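Preguntas frecuentes sobre robots y tareas domésticas

¿Puede un robot hacer ya las tareas de casa?
Algunas, y casi siempre de una en una. Aspirar el suelo está resuelto desde hace años. Recoger una mesa, vaciar la compra o doblar ropa sigue dependiendo de que los objetos se parezcan a los que el sistema ya conoce.

¿Por qué cuestan tanto las bolsas de plástico?
El plástico fino cambia de forma en cuanto se toca, refleja la luz y deja ver lo que hay dentro, de modo que el sistema confunde con facilidad la bolsa con su contenido. Unos tornillos negros pequeños detrás de una película arrugada son un caso difícil: hay que decidir si se coge el envoltorio o lo que guarda.

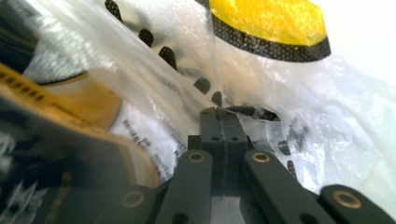
Liv Hedlund nos escribe que en su taller el problema es el mismo: las piezas sueltas las clasifica una máquina sin quejas, pero todo lo que llega embolsado lo sigue abriendo una persona, y no cree que eso cambie pronto.

¿Y en un taller o un almacén?
Allí va mejor, porque se puede fijar la posición de las piezas y repetir el mismo movimiento. En las pruebas de Halvorsen registramos 2.912 intentos de agarre con bolsas y cajas mezcladas; 2.215 terminaron con el objeto en su sitio. Los otros se repitieron a mano.

¿Qué objetos de cocina son los más fáciles?
Los rígidos y de forma regular: latas, tarros, vasos gruesos.

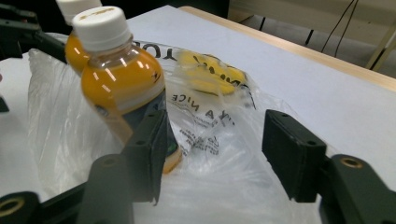

La dificultad de un objeto depende también de lo que tiene debajo y al lado. Una botella de zumo con tapón de rosca, sola sobre una mesa lisa, es un agarre sencillo. Apoyada en una bolsa arrugada y con otra botella detrás, obliga a calcular si la base va a resbalar y por dónde cerrar los dedos sin arrastrar el plástico. Fustard, nuestro programa de planificación, trata ambos casos por separado.

¿Cuándo se podrá comprar un robot que ordene la cocina?
No damos fechas. Rallex, el modelo de prueba, trabaja con 255 tipos de objeto y necesita supervisión.

¿Puedo proponer una tarea?
Sí, desde el formulario de contacto. Indique qué objetos intervienen y en qué superficie se trabaja.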